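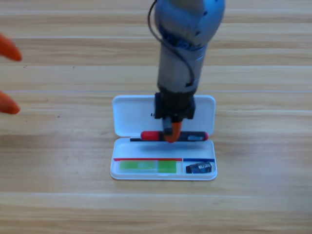 Keeping small tools in a pencil case – worth it?

Forum: Home & Garage > Tool Storage

turkum_tom
Everyone in the small apartment threads keeps saying to ditch the toolbox and put your everyday stuff in a plastic pencil case. I don't buy it. Mine lasted 4 months before the lid went. Has anyone had one hold up, or do people just like how tidy it looks on day one?

bluedoor24
Mine's fine. Couple of screwdrivers, tape measure, hex keys. What were you putting in yours?

turkum_tom
Same sort of thing plus pliers. The pliers may have been the problem, but if a case can't take pliers it isn't a tool case.

greasy_mitten
It's a pencil case, Tom. It says so in the name.

Hinges are what go on these. That thin strip of plastic gets bent back and forth and turns white, then it splits. I'd pay for a canvas roll and be done.

parsnip_16
Disagree on canvas rolls. I had the Grondatska one with 16 pockets and every screwdriver slid out the top when I picked it up. You have to tie it just so, and I never do.

greasy_mitten
So tie it.

parsnip_16
At 6 am with the sink leaking? No thanks.

bluedoor24
Also, a full-length screwdriver won't fit in half of these cases. Measure first. I bought stubby ones for mine and they're okay for cabinet screws, not much else.

turkum_tom
See, now we're buying new tools to fit the box. This is my whole complaint with storage advice – it always ends with more shopping.

zinc_lid
Kitchen drawer. 24 years, no hinge trouble.

greasy_mitten
And how long to find the tape measure?

zinc_lid
Depends who used it last.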